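Propagation house notebook, June

Entry by Antonina Semeniuk. Present in the morning: Lesia Horobets, Illia Yurchenko. Tanko Odukoya joined after two o'clock.

**Repotting of the Paphiopedilum benches**

The repotting of the slipper orchids is now complete on benches A and B. Bench C has been left until the flowering plants have finished, as agreed with Lesia. The old mix had broken down further than the labels would suggest. Plants recorded as repotted two seasons ago had a sour layer at the base of the pot, and in several the lower roots were brown and hollow to the touch. Those roots were cut back to firm tissue and the plants were put into smaller pots than before.

The mix in use is medium bark, perlite and a little chopped sphagnum. Illia considers the sphagnum proportion too high for the plants nearest the pad wall, where the air is already damp, and he may be right. The first two trays there were made up without any moss. They are marked with blue labels, and the blue labels should stay in place until the autumn inspection.

Plant 797, the large *P. philippinense* received from Belmonte, was divided into two. The division was not intended. The rhizome parted when the old pot was removed, and each piece has three good growths, so both have been potted and numbered 797/1 and 797/2. The register has been amended. Please do not water either piece until Lesia has looked at them.

**Watering and feed**

The rainwater tank reading was taken at 8.15 and stood at 1550 litres. This is comfortable for the month, provided the fern house continues to draw from the mains. The conductivity meter gave unsteady figures again. It was cleaned and checked against the standard solution, after which it settled, though I would not rely on the readings entered on the previous page. They have been struck through in pencil and initialled.

Feed remains at half strength for the slippers and the Masdevallia. The Cattleya in active growth may go to full strength from the next feed onwards. The Catasetum are in full leaf and should not be allowed to dry out between waterings, which did happen on the upper shelf while the drip line was blocked. Tanko has cleared the blockage. The cause was a plug of algae at the second elbow, and the clear tubing on that run should be replaced with black when the next order is placed.

**Flasks from Skurkthorpe**

The flasks of *Masdevallia veitchiana* arrived in good order apart from one, in which the agar had slipped and covered half of the seedlings. That flask was opened straight away. The seedlings were rinsed in tepid water, sorted by size and planted in fine moss in a community tray under the lid. The smallest have little root and I do not expect all of them to live. The remaining flasks are on the shaded shelf and will be opened when the tray space is free.

Volodymyr Nechyporuk asks that the parentage be written out in full on every label, and that abbreviations from the supplier's list should no longer be copied across. This applies to existing trays also, as and when they are handled.

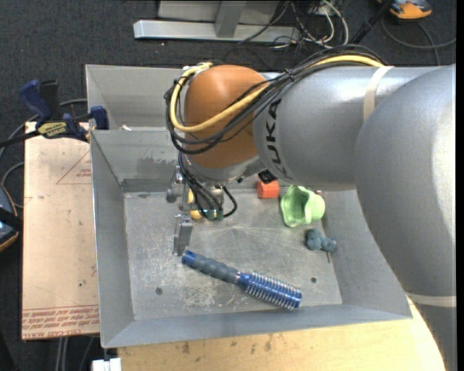
*KUKA arm over the sheet-metal bin.*

**Pests**

Soft scale was found on the underside of the leaves of two Cattleya hybrids at the far end of the warm section. Both plants were moved to the quarantine bench and wiped down with a soft cloth and soapy water. The neighbouring plants were examined under the lens and appeared clean, including beneath the dry sheaths, which were removed while the opportunity was there. A second wipe is due in ten days and a third ten days after that, whether or not any scale can be seen.

There is slug damage on the *Masdevallia* flower spikes, confined to one bench. Illia inspected after dark with a torch and removed what he found. Fresh cotton wool has been tied round the bases of the spikes that are still in bud.

**In flower**

*Paphiopedilum rothschildianum* 727 has opened its third flower. The dorsal sepal is better shaped than last year and the striping is even. Lesia wishes to use it as the pod parent with pollen from the Fenbridge plant, if the pollen can be sent in time. Should it not arrive, the flower is to be left unpollinated, as the plant carried a capsule last season and needs the rest.

**Outstanding**

- Second coat of shading on the south roof. The present coat is thin above bench B, and one leaf of the *P. delenatii* has scorched.
- Bark order with Indberg: the medium grade only. We still hold plenty of the fine.
- Tanko to fit the spare float valve in the lower tank.
- Register pages for the Catasetum to be copied out fairly. The present pages have been wet and the ink has run.
- Scalpel blades are down to the last packet.

Vents closed to the second notch at 6.40 in the evening. Minimum thermometer reset in both sections.

A.S.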